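Members' Forum > Site Visits and Demonstrations > Sterkum open day, February: observations and discussion

Started by: R_Kuruc_Secretary
6 replies

R_Kuruc_Secretary wrote:

Members are advised that the visit to the Sterkum automation workshop took place in February as notified. The Society thanks Sterkum for its hospitality and for allowing photography at the tabletop stations. The following notes are provided for members who were unable to attend. They do not constitute the formal visit report, which will be tabled at the next general meeting.

Attendance was capped by the host at 100 across the morning and afternoon groups. Our members were placed in the morning group. The program comprised a safety briefing, a walk through the fabrication area, a short address by the host's engineering manager, and open time at the demonstration stations. Members were asked to remain behind the yellow line while any arm was under power, and I am pleased to record that all of ours did so.

Of the stations on show, the kitchen bench drew the most questions. The task there is the handling of household items on a fixed table: picking up small objects, moving crockery, and working in the vicinity of a small toaster oven. The host explained that objects are rearranged between runs so that the arm cannot rely on remembered positions. Each arrangement is run up to 10 times before it is changed.
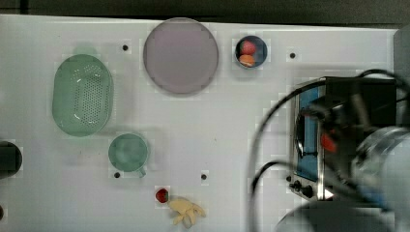
Kitchen bench at the Sterkum open day, viewed from above. The arm is in motion over the oven.

The second principal station concerned parcel sorting and will be familiar to those who attended the Bajwa visit. I do not propose to repeat those notes.

Members who attended are invited to add their own observations to this thread. I would ask that remarks be confined to the demonstrations and the conduct of the day. Matters relating to transport and catering should be directed to me by private message.

Radomír Kuruc
Honorary Secretary

tallowwood wrote:

I thank the Secretary for the prompt notes. I attended with the morning group and spent most of the open time at the kitchen bench.

My principal observation concerns the choice of objects. The fruit in the blue bowl, the strawberry and the plate present quite different problems to a gripper. A flat plate lying on a flat table offers very little to take hold of, and I should have liked to see that attempted at close quarters. In the period I was present, the operator favoured the smaller items.

I asked whether the colander was handled by its rim or from the side. The answer given was that the system selects its own grasp. I did not find this fully informative, although I accept that the person answering was not one of the engineers.

Corriedale_M wrote:

I must respectfully register a different view of the day.

The Society's stated purpose in arranging these visits is to inform members about automation as it is practised in industry. A table of crockery and fruit does not, in my submission, meet that description. The parcel station did. I would estimate that two thirds of the open time was taken up at the kitchen bench because that was where the crowd gathered, and the staff followed the crowd. Those of us who wished to put detailed questions about throughput at the parcel station waited a considerable time for anyone to answer them.

I also note that the speed of the arm varied a great deal. It moved briskly between positions and then very slowly near the objects. No explanation of this was offered in my hearing.

R_Kuruc_Secretary wrote:

The remarks of Corriedale_M are noted. The allocation of staff to stations was a matter for the host, but I will include the point in our letter of thanks in suitable terms.

On the question of speed, this was covered in the safety briefing. Travel between positions is carried out at a higher rate and the final approach is limited. I appreciate that the acoustics at the rear of the briefing area were poor.

quoll_and_sons wrote:

I work in commercial food preparation and would like to speak in defence of the kitchen bench.

Our firm trialled a Jikico unit for tray loading. It performed creditably for as long as every tray arrived in the same position, and it stopped whenever one did not. The difficulty in our trade lies in the disorder of an ordinary bench: a cup placed too near a colander, or something small resting against something else. On the Sterkum table the strawberry was touching the little yellow hand-shaped piece, and that sort of contact is exactly what defeated our unit. I found it of more practical value than the parcels.

I would add one criticism. The toaster oven takes up a large part of the table, and the arm reaches across the top of it. In a working kitchen I would want to know what becomes of the cables when the appliance beneath them is hot. I put this question to the host and was told that cable routing is under review.

tallowwood wrote:

quoll_and_sons raises a fair point regarding the cables. They hang in quite a wide loop on that side and come down over the table. I had assumed this was for ease of access during development. If the equipment is ever to be offered for use, some form of sleeve or guide would be expected.

The regularly spaced holes in the table top also interested me. I take these to be mounting points. Does any member know whether the table is a standard item or was made in the Sterkum fabrication area? I neglected to ask during the walk-through and would be glad of the information, as our own workshop is in need of something similar.

Corriedale_M wrote:

I have no information on the table.

In reply to quoll_and_sons, I accept that the problem of disorder is a real one and I withdraw the suggestion that the station had no bearing on industry. I maintain that the balance of the day was wrong. When the Society visited Sinora, each group was conducted to every station in turn for a fixed period and every member had the opportunity to put a question. I would ask the Secretary to propose that arrangement to future hosts in writing, before the program is settled.

I would further ask that the formal report record the number of successful and unsuccessful attempts at each station, if the host is prepared to supply it. The engineering manager mentioned a figure of 500 logged runs for the kitchen bench in his address, but gave no account of how many of those were completed without intervention. A figure of that kind is of little use to members by itself.

R_Kuruc_Secretary wrote:

Both requests are accepted. I will write to Sterkum regarding the logged runs and will enquire about the table at the same time. Any reply will be posted in this thread.

With respect to the arrangement of future visits, a fixed rotation between stations will be put to the next host as the Society's preference. Members should understand that a host may decline.

Members holding visitor lanyards from the day are reminded that these remain the property of Sterkum. They may be left at the Society's front counter until 4 pm on any day the office is open.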